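November, evening

Cold in the house again when I got up. The thermostat said it was fine and my feet said otherwise. Put on the thick socks, made coffee, and stood in the kitchen looking at the stairs through the doorway. They have been bare since the carpet came off and I have been walking on staples and gray foam crumbs long enough. I decided today would be a stairs day whether I felt like it or not.

The quote came in the mail yesterday from the flooring people in Clollholm. $1,101 to sand and finish the whole flight, landing not included. I read it twice and put it under the fruit bowl. It isn't a crazy price. They would bring the right machines and be gone in two days. But I have the sander already, and I have the evenings, and the money would have to come out of what I set aside for the gutters. So I'm doing it myself and we'll see.

Drove to Larkard before the lunch crowd. The bridge is down to one lane and I sat behind a cement truck for most of a news program. At Kovačević they had moved everything around since summer and the sandpaper is now where the birdseed was. Bought the 60 grit and the 200, in the discs with the holes already punched. They were out of the middle one. The man at the counter told me I could skip it if I was patient with the fine paper, and I think he just wanted me to go home. I bought a block and some loose sheets in something close to it for doing by hand.

Then the question of varnish. I had written down Florireo because it's what was used on the hall cupboard at my aunt's and that cupboard has lasted through three families. They had it in satin and in gloss. I stood there a long time. Satin hides dust and footprints. Gloss is what the stairs had originally, going by the strip of old finish that was under the carpet edge, which is dark yellow and still shiny where no shoe has ever touched it. I bought a small can of gloss. I can always rub it down if I hate it, and a small can isn't a marriage.

Home by noon. Ate standing up. Cheese, the end of the bread, a pickle.

I started from the top so I wouldn't be walking over my own work. The old finish gums up the paper in no time. It comes off in warm little balls that stick to the disc, and then the disc stops cutting and just polishes. I went through more of the coarse ones than I wanted to. Pulled staples as I found them. I thought I had them all last month and I did not. One took the corner off a brand new disc with a noise like a zipper.

Underneath, the wood is better than I'd hoped. I'd been afraid of finding paint, or a patch of something cheap, but the treads are all the same wood as far as I can tell. Very yellow where it's clean. There are dark marks by the wall side on the upper ones that won't sand out. Could be water from years ago, could be somebody's plant. I went at one of them until I felt a dip under my fingers and then I stopped. I'd like flat more than I'd like perfect color. One tread has a split running with the grain, toward the back. I pushed on it with my thumb on both sides and it doesn't move. Glue first, then leave it alone.

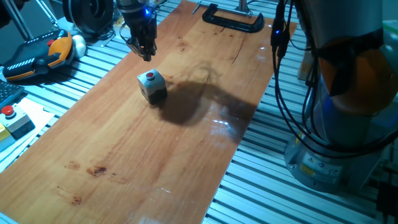
I took a break in the middle of the afternoon and did a test on an offcut, a piece of the old closet shelf. One coat, laid on with the good brush. It went on darker than I expected, then seemed to lighten as it leveled. I left it on the washing machine and told myself not to touch it. Touched it while carrying laundry past. There's a thumbprint in it now, at least it's only the offcut.

Called the flooring people and told them no thank you. The woman was nice about it. She said to call back if I changed my mind and asked if I'd done stairs before. I said I'd done a table. She let that sit there for a second and wished me luck.

The table was four years ago and it went all right in the end, but I remember the dust in the finish. I'd left the window open because of the smell and everything that was flying around the yard that week ended up in the second coat. I had to take it back to nearly nothing. This time the window stays shut until the surface has skinned over and I'll just have to put up with a headache. I'll hang a wet sheet across the bottom of the stairwell too. My mother used to do that when they had plaster work done. The sheet came out filthy, so it must do something.

Back to it until the light went. I did most of the upper half with the coarse paper and got the edges by hand, which is slow. The corner where the tread meets the riser is the worst place. The sander is round and the corner is square and there's no arguing with that. I ended up folding a sheet around an old paint stirrer and working it back and forth like brushing teeth. My right wrist hurts now. I have it on a bag of frozen corn while I write with the pad on my knee, so excuse the handwriting, whoever I'm excusing myself to.

I need to think about the light. There's only the one bulb at the top of the stairs and it sits straight above, so everything on a tread looks either fine or terrible depending on where my head is. I took the desk lamp and laid it on its side on the landing so it shone low across the wood, and all the swirl marks from the sander jumped out. I wish I hadn't seen them. With satin they'd have disappeared. With gloss they won't, and I'll be looking at them every time I carry up a basket. So the fine paper has to be done properly and slowly, with the lamp lying down.

I went looking for pictures of gloss on yellowish wood, to see how bad the glare gets. Most of what comes up is showroom floors with sunlight pouring in, no use to me. What I wanted was finish under plain ceiling lights, like mine.

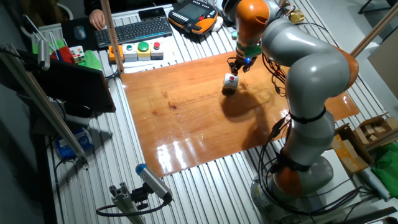

Glossy orange-brown board under overhead light. Bright white streaks near the lower edge.

Looking at it again, I don't mind the shine as much as I thought. It's a warm color. The reflections are strong, but on stairs each tread is so short from front to back that I doubt there would ever be room for a long one. What I can't judge from paper is how slippery it would be. That's the part I keep coming back to. I go up and down in socks half the year. There's a grit you can mix in, and there are clear strips you can stick on, which look like a public swimming pool. I might do gloss on the risers and the outside edges and something duller down the middle where the feet go. Then put a runner over it in the winter and take it up in spring. I've never seen anyone do that but I don't see what's wrong with it.

Checked the offcut after supper. Still a little tacky around the thumbprint, firm at the ends. The can says nine hours between coats in a warm room, and the laundry room isn't warm. I'll leave it until tomorrow night and put on the second then.

Supper was the soup from the freezer, lentil I think, it had no label. Washed the sawdust out of my hair and there was more of it in my ears. It has gone everywhere, in spite of shutting the doors. It was on the piano and in the sugar. I ran the vacuum over the hall and then had to clean out the filter in the yard in the dark with a toothbrush.

How to get up and down is the other problem. Once the varnish is on, I can't use the stairs for a night at least, and the bathroom is up and the kitchen is down. People do every other step, let that dry, then do the rest. I tried taking them two at a time this evening to see if I could live with it. Up is easy. Down I had to hold on with both hands and go sideways. I could sleep on the couch instead and wash at the kitchen sink. I'd want to bring down a change of clothes first, and my pills, and the alarm clock, and I know I'd forget something.

For tomorrow:
Glue in the split, then clamp or a heavy box on top.
Coarse paper on the lower half.
More discs if I pass the store, and ask when the middle grit comes in.
Second coat on the offcut, late.
Move the piano cover from the attic BEFORE sanding.
Call about the gutters.

Roughly 200 pages of the library book left and it's due back this week. I won't make it. I'll read a little now anyway with the corn on my wrist. It's raining and I can hear the bad gutter dripping on the cellar door.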